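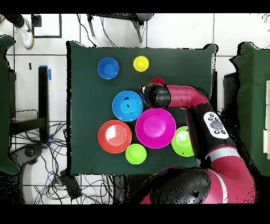
My grandmother's recipe for plum dumplings begins with the words "take enough flour," and I have been arguing with that sentence since March. She brought the recipe with her from Budov, along with a rolling pin and a very firm opinion about cinnamon, and I suppose she always knew what enough was (I certainly don't!). My first batch fell apart in the pot. The second could have held a door open.

So this summer I finally started weighing things like a sensible person. 300 grams of flour, one egg, a good lump of soft cheese, and then as much patience as the day allows.

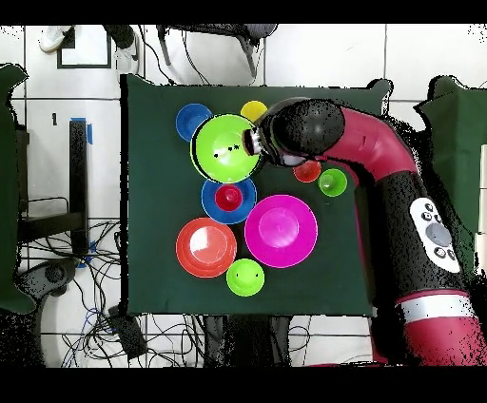 The plums matter more than I thought, too. I used the big shiny ones from the grocery store for ages and they made everything soggy, and then a stall at the Foketti market had those little oval ones with the dusty skins, and oh, what a difference. I got 14 dumplings out of a bag and ate more of them standing at the stove than I'd like to admit.

Next I want to try her poppy seed version, if I can ever make out the second half of the card, where something spilled long before I was born. If your family made these with potato dough, please write and tell me how you keep it from sticking. 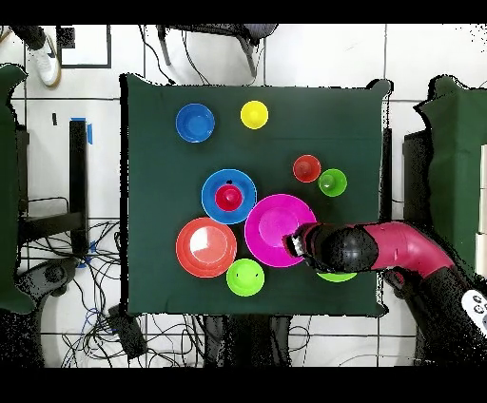 Plates and cups in every color, on dark green cloth.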